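# ¿Alguien ha pasado de clasificar a mano a «enseñar» al robot? Quiero saber qué os cambió en el día a día

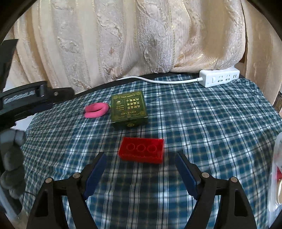 *La pinza de mano abierta y, justo delante, el bloque rojo translúcido.*

**Maximiliano Peñalver** · 29 de octubre de 2026

¡Hola a todos! Llevo tiempo leyendo el foro y por fin me animo a preguntar, porque estoy contentísimo y a la vez con mil dudas en la cabeza.

Trabajo en Mateos, un almacén de objetos de segunda mano. Nos llegan cajas de vaciados de pisos y de tiendas que cierran, y en las mesas se separa lo pequeño: juguetes, papelería, menaje, cables, latas, estuches, lo que toque. Somos 18 en el turno de mañana, y la clasificación ha sido siempre cosa de manos, ojos y mucha espalda. Ahora la empresa ha contratado con Jekavik un brazo que irá en la mesa de menudo, y para que aprenda tenemos que grabar nosotros los movimientos con una pinza de mano. Coges la pinza, te acercas al objeto, abres, cierras, lo llevas donde va, sueltas. Y otra vez. Y otra.

Me apunté el primero y me encanta. Jamás había pensado en cómo cojo las cosas. Un bloque de construcción lo agarras sin mirar, pero con la pinza tienes que decidir por qué lado entras, cuánto abres y si lo coges por los costados o por las puntas. A la segunda tarde ya estaba en casa cogiendo el salero con dos dedos tiesos y mi hija muerta de risa.

Lo que no tengo nada claro es lo siguiente:

- Las grabaciones se hacen en el mismo turno, pero la cuota de cajas por mesa no ha bajado. ¿Eso es normal al principio? ¿Cómo lo habéis arreglado?
- Mi encargada dice que luego seremos «supervisores de mesa». Suena muy bien, pero no sé en qué consiste ni si aparece en alguna categoría.
- ¿Se nota en las manos? Tengo el pulgar un poco cargado y no sé si es falta de costumbre o que sujeto mal la pinza.
- ¿Cuánta variedad hay que meter en la mesa? Nosotros trabajamos con telas debajo, cosas con texto, cosas blandas, alguna regleta por medio. Un compañero insiste en que habría que dejar solo la pieza y quitar todo lo demás.

Cualquier experiencia me vale, también las malas. ¡Gracias de antemano!

---

**nube_de_carton**

¡Qué alegría leer a alguien con ganas! Yo pasé por lo mismo en el centro de Usora, en devoluciones de textil y complementos, y te cuento lo que recuerdo, que es bastante porque me tocó estar en todo el arranque.

Empiezo por la cuota, que para mí es lo más urgente. No, no es normal. O mejor dicho, es frecuente, pero tiene arreglo y conviene pedirlo ya. A nosotras nos pasó igual: la grabación entraba como «ratos muertos» y las cajas seguían contando enteras. Acabábamos grabando deprisa, con tirones, y esas tomas luego se tiraban a la basura. Lo resolvimos pidiendo por escrito un hueco propio, con una persona por mesa que durante ese hueco no clasificaba. El jefe de turno puso mala cara hasta que vio cuántas tomas se rechazaban por ir con prisas. Desde entonces las sesiones salían mucho más limpias y se trabajaba de otro humor.

Lo de «supervisora de mesa» te lo puedo explicar por cómo es mi mañana ahora. El brazo va cogiendo y yo estoy al lado, con la bandeja de dudosos. Me llegan las cosas que no sabe dónde poner, las enredadas, las que se le han escapado. También decido si una caja entra en su mesa o va directa a una persona – y eso, te lo juro, es lo que más experiencia pide de todo el almacén. Una caja llena de cinturones con hebilla no la mando al brazo ni loca. ¡Me paso el día resolviendo acertijos y me gusta muchísimo más que antes!

Ahora, la parte menos bonita. Con el brazo en marcha hay menos charla. Antes éramos cuatro alrededor de una mesa y ahora estoy yo sola con la máquina en un lado y el pasillo en el otro. Las primeras semanas lo llevé regular. Pedimos que las mesas con brazo se pusieran de dos en dos, una frente a otra, y al menos tienes a alguien a quien mirar y comentar la jugada. Si todavía no han decidido la distribución en Mateos, metéos ahí cuanto antes, que una vez atornillada la base ya no la mueve ni el director.

De la categoría: que quede en papel el nombre del puesto y lo que incluye. En mi centro tardó lo suyo, y las que habíamos grabado tuvimos que demostrar que habíamos grabado. Apúntate tus sesiones en una libreta. Yo llegué a las 571 tomas válidas y esa cifra, con fechas, fue lo que me sirvió en la reunión. Una cosa tonta, una libreta de espiral, y mira.

Y disfruta, que esa primera vez que ves al brazo entrar por el lado por el que entras tú da un cosquilleo que no se explica.

> **Maximiliano Peñalver:** ¡Me compro la libreta esta misma tarde! Lo de poner las mesas enfrentadas no se me habría ocurrido nunca, lo paso mañana mismo a los compañeros. ¿El hueco de grabación de cuánto era?
>
> **nube_de_carton:** Tandas cortas. 3 por turno, con descanso entre una y otra, y rotando. Cuando alguien se quedaba más tiempo porque «ya estaba puesto» se notaba en las tomas.

---

**tolva**

quítalo todo de la mesa y graba solo la pieza. cuanto más simple mejor. lo demás son líos

> **Pilar_banco7:** Con todo el cariño, tolva, para una prueba del primer día vale, pero si el brazo va a trabajar en una mesa con cosas alrededor tiene que haber visto mesas con cosas alrededor.
>
> **tolva:** a mí me funcionó
>
> **Pilar_banco7:** ¿Con qué clasificabais?
>
> **tolva:** tapones. todos iguales

---

**Pilar_banco7**

Como ya me he metido en la respuesta de arriba, contesto entera, que el tema me apasiona. Estuve en la implantación de Braltidia, el sistema que usamos en mi planta para recoger piezas sueltas, primero grabando y después formando a los que venían detrás.

**La mesa.** Tu foto me parece una mesa estupenda para practicar. Un bloque rojo translúcido sobre cuadros azules tiene su miga: el plástico brilla y la tela ondula un poco, así que el borde de la pieza hay que buscarlo. Detrás tienes una caja verde con dorados y algo rosa de forma curva al lado, cosas que no se parecen en nada entre sí ni se cogen igual. Yo dejaría todo eso y, entre toma y toma, movería las cosas: acercar la caja, girar el bloque, pasar el objeto rosa al otro lado. A nosotros nos insistieron en cambiar la colocación cada 5 tomas, y es un buen ritmo porque te obliga a volver a mirar y se te quita el piloto automático.

La regleta blanca del fondo la dejaría ahí quieta, con su cable, pero decidid entre todos si es una cosa que se coge o una cosa que no se toca nunca. En mi planta medio turno cogía los cables y el otro medio los rodeaba, y claro, el brazo aprendió a dudar. Fue divertidísimo de ver y un horror de arreglar.

**Las manos.** El pulgar cargado te lo tomaría en serio desde ya. A mí me pasó por apretar al cerrar mucho más de lo necesario. Prueba esto:

1. Apoya el antebrazo cuando el objeto esté cerca del borde de la mesa.
2. Cierra hasta que haya contacto y para ahí. Si el objeto pide más fuerza, se lo das despacio.
3. Cambia de mano si la pinza te lo permite, aunque la mala vaya más lenta.
4. Si sigue molestando al día siguiente, coméntalo al servicio de prevención y que conste. Para eso están, y si se apunta desde el principio luego no hay discusiones sobre de dónde viene.

También mira la altura. Clasificando a mano te inclinas y te mueves sin darte cuenta, pero con la pinza te quedas clavado en una postura. Nosotros subimos las mesas de grabación y se acabaron las quejas de cuello.

**Quién graba.** ¡Que graben los veteranos, pero también los nuevos! Al principio solo grababan los rápidos y el brazo salió con unas manías tremendas, entraba siempre desde la derecha porque los tres más rápidos eran diestros. Cuando se sumó el resto mejoró una barbaridad. Para el equipo fue buenísimo además, porque la gente que llevaba poco se sintió dentro del asunto y los de siempre tuvieron que explicar en voz alta trucos que llevaban años haciendo sin palabras. De aquellas sesiones salió una hoja de agarres que todavía usamos para las incorporaciones, con brazo o sin él.

**El miedo.** No lo has preguntado, pero alguno de tu turno lo estará pensando. En mi planta hubo compañeros que no quisieron grabar porque sentían que estaban regalando el oficio. Me parece una postura muy respetable y a nadie se le obligó. Lo que ayudó fue pedir a la dirección que dijera por escrito qué puestos cambiaban y cuáles se mantenían durante el arranque, antes de seguir con las sesiones. Dos personas pasaron a revisión de calidad, que llevaban tiempo pidiendo. Otra se fue a otra empresa y no sé si habría seguido de todas formas. Lo cuento porque te decía que lo contaría entero.

Yo sigo encantada con el cambio. Antes terminaba con los hombros hechos polvo y ahora llego a casa con energía para salir a andar – y con ganas de contarle a todo el mundo cómo se coge un embudo.

> **Maximiliano Peñalver:** Pilar, mil gracias, esto lo imprimo. Lo de los diestros nos va a pasar fijo, hay un solo zurdo en el turno y todavía no ha tocado la pinza. Hoy hablo con él. Y lo del cable lo planteo en la reunión, que ya he visto a dos compañeros hacerlo cada uno a su manera.
>
> **Pilar_banco7:** ¡Ese zurdo es un tesoro! Cuéntanos cómo va cuando llegue el brazo, por favor.
>
> **nube_de_carton:** Me apunto a eso. Y pregunta por la base antes de que la atornillen.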